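Recording Old Inscriptions at Home: Tips for Barns, Cellars and Family Stones
Posted 2/5/22 by Napaporn Kaewsai

Old properties collect writing. Farmhands penciled tallies on granary walls, masons cut initials into sills, and children scratched their names into cellar plaster. If you own a place like that, or you are helping someone clear one out, it is worth making a proper record before any painting or repair starts. These are the methods I use on outbuildings near Beltville, and none of them calls for special training.

Leave the surface alone at first
Don't brush, wash or scrape anything until you have photographs. Pencil and charcoal come away with a dry cloth. Cobwebs can be lifted with a soft artist's brush, held so that only the tips of the hairs touch. Bird droppings and loose limewash should stay where they are. On the Maddocks granary a helpful cousin wiped one board with a damp sponge, and a full column of bushel counts went with the dirt.

Use light from the side
Turn off the overhead light and hold a flashlight almost flat against the wall, a foot or two from the writing. Shallow scratches throw shadows and become readable. Take one picture with the light from the left, one from the right and one from above. For pencil, even daylight works better, so open the door and wait for a cloudy morning.

Put a scale next to it
Tape a short ruler to a piece of card and prop it beside the writing. Don't stick tape to the wall itself. Shoot square on, with the phone level, and keep the ruler in every picture. Write down the height above the floor as well. A name cut 3 feet up may be a child's, or the floor may have been raised since.
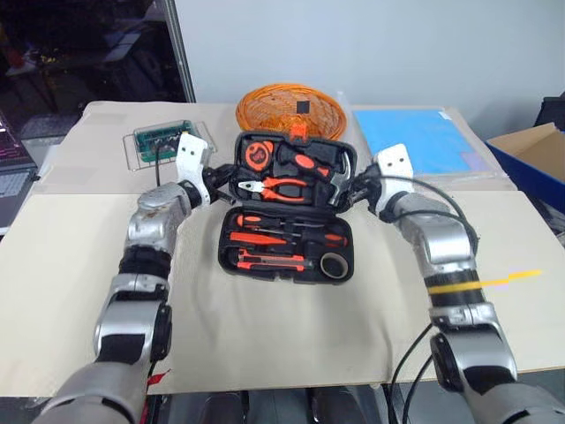

How do I copy letters that are too faint to photograph?
Lay clear polyester film over the surface, hold it by hand or with a helper, and trace what you can see with a fine permanent marker. Trace only the strokes you are sure of in solid line, and use dots for the doubtful ones. Keep the marker off the edge of the film, since the ink will stain limestone and bare wood.

Skip the rubbings
People like rubbings with crayon and paper, but they wear down soft stone and flaking slate. I no longer do them on anything older than the house I live in. If a family insists on one, pick a hard granite marker in good condition, ask whoever owns the plot, and use heavy interfacing fabric in place of paper.

Number and write it all down
Give each inscription its own number and mark it on a rough floor plan. Copy the spelling exactly, mistakes included. Put square brackets around letters you are guessing at. The Maddocks tallies include the figures 1283 and 3135 on neighboring boards, and I first took them for dates and lot numbers. They were bushels. The same hand had written "oats" underneath, which I only saw in the side light.

Languages you don't read
Copy the shapes and leave the reading to somebody else. A plain tracing with a scale is more use to a reader of German script or Cherokee syllabary than your best guess at the words. If descendants of the people who wrote it can be reached, ask them before you post pictures online – some writing was never meant for visitors.

Storing the record
Print one set on plain matte paper and keep it in a folder away from the furnace. I have 285 prints in two archive boxes, sorted by building. Rename the digital files with the building and inscription number on the same day you take them, or you won't do it.

Next up, in June: getting candle soot off a cellar ceiling without losing the marks under it.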